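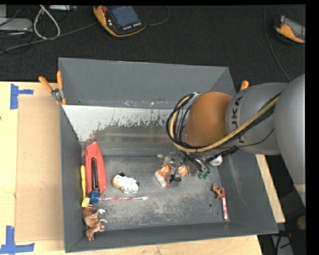 The gray bin on the wooden table, with the red case and the yellow brush-like tool along the left wall.

Stilldale shared workroom, February get-together: my notes

I took the minutes again, so blame me for the spelling! We got going at 2 with coffee, and the notes from last time were fine with everyone.

The gray bin. We spent way too long on this one (I loved it). It's scuffed all over the bottom, and the whitish stuff on the sloping panel is flaking pretty badly along its lower edge. Half of us wanted a new one from Shearer, and the other half said a scrub and a liner would do. A new one is $100, a liner is $33. We voted for the liner, and I'll order it this month.

What lives in the bin. Small stuff has been piling up in there: the long red case, the slim yellow brush-like thing, that stick with the red, pink and white pattern. If any of it is yours, please grab it before the next meeting! Whatever's left goes on the Anerard swap shelf. The brush-like thing stays with us if no one speaks up, we're always short on tools.

The table. Still the nicest thing in the room, I think. Please put a mat down before you slide anything heavy across it.

Money. We have $2000 in the room fund before the liner. Erton wants the rent in one payment this time, and everyone was okay with that.

Other stuff. The tap drips. The label maker is out of tape again, and I have a spare roll at home (remind me!). Next meeting same time, and someone else is bringing the cookies.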